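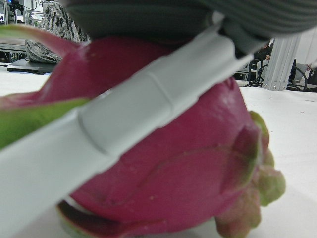 Robot teaching by demonstration

Teaching by demonstration is a group of methods in which a person shows a robot how to do a task instead of writing the motions out as code. The person either moves the arm directly by hand (hand guiding) or drives it from a distance with a glove, a joystick or a second arm (remote control, or teleoperation). Joint positions and camera pictures are recorded and later used to train a program that is meant to repeat the task.

Claims and practice

Sellers often say that anyone can teach a robot this way in an afternoon. The record is thinner than that. A Clirkmont trial collected 500 demonstrations of one job, putting fruit in a tray, from seven operators. The trained program did well with the fruit it had been shown and poorly once the tray was moved to another part of the table. A later set of 4,000 demonstrations helped, but the report did not say how many bad attempts had been thrown out first.

Fruit is a popular test item. Dragon fruit is used because its leafy scales stick out at odd angles and its outline changes with every turn. Whether success with it says much about factory or kitchen work is open to doubt.

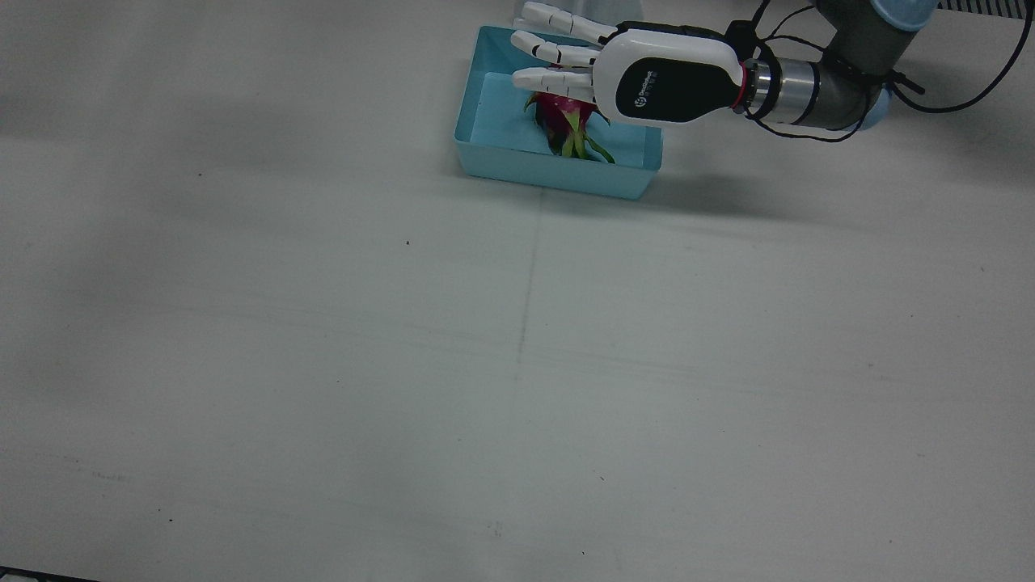

Can the operator feel what the robot's fingers are touching?

In most remote setups the operator feels nothing and has to judge the grip by eye. Some gloves buzz on contact, but a buzz says little about how hard the fingers are pressing.

Hand guiding and remote control

Hand guiding gives the teacher a direct sense of weight and resistance, but the teacher's own arms can get into the camera pictures. It is also awkward with many-fingered hands, which have too many joints to pose at once. The Ekholm glove and the Rolto leader arm were both offered as answers. In the Wei comparison, which had only 11 operators, neither was clearly better, and most of the difference came from practice.

See also: Motion capture; Remote handling; Robot hand

Last edited February 16, 2019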